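Jellmont Satin Wall Paint, Pale Gray

A water-based paint for kitchens, hallways and utility rooms. It dries to a low sheen and can be wiped down with a damp cloth.
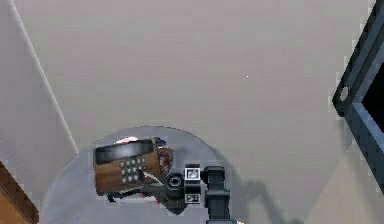 Touch dry in two hours. Leave four hours between coats. New plaster needs a thinned first coat.

Sold in 900 ml cans and larger tubs. Brushes clean up with water. Trim paint in the same shade is listed under Cullinane.

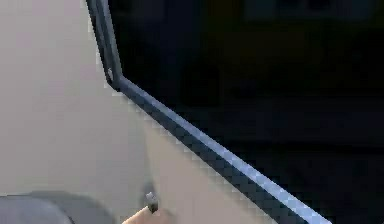
Page 17

Item no. 2423. Store above freezing. Tubs ordered in June ship from the Bralar warehouse.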